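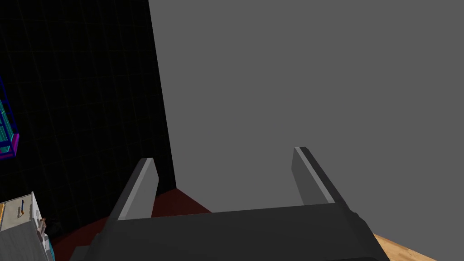
Last year's participants told us the sleep diary was a nuisance, and one added that she'd never met a mattress study that didn't end up praising the mattress. Fair enough. We share the suspicion, so we're asking for 30 adults in Zurkesby to help us test a claim we don't much believe.

The claim is that a weighted blanket gets you to sleep faster. Risurex sells one. The evidence on its website is 3,377 customer ratings, and we'd like something better than that. Risurex isn't paying for this and won't see the results before you do.

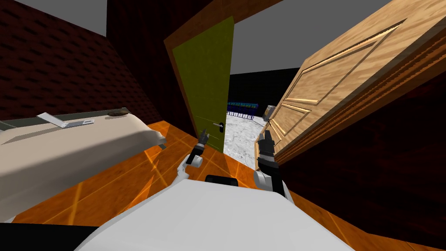

You'll use a weighted blanket for 13 nights and an ordinary doona for 13 more, in your own bed, and fill in the diary each morning before 10 am. It's shorter this year. Shift workers are welcome. Please don't apply if you have sleep apnoea or a breathing condition.

We pay $161 on return of both diaries, finished or not. If you notice no difference, write that down.

Applications close at the end of December. Ask for a form at the Raven Street library desk, or write to the Baert Sleep Project, Zurkesby.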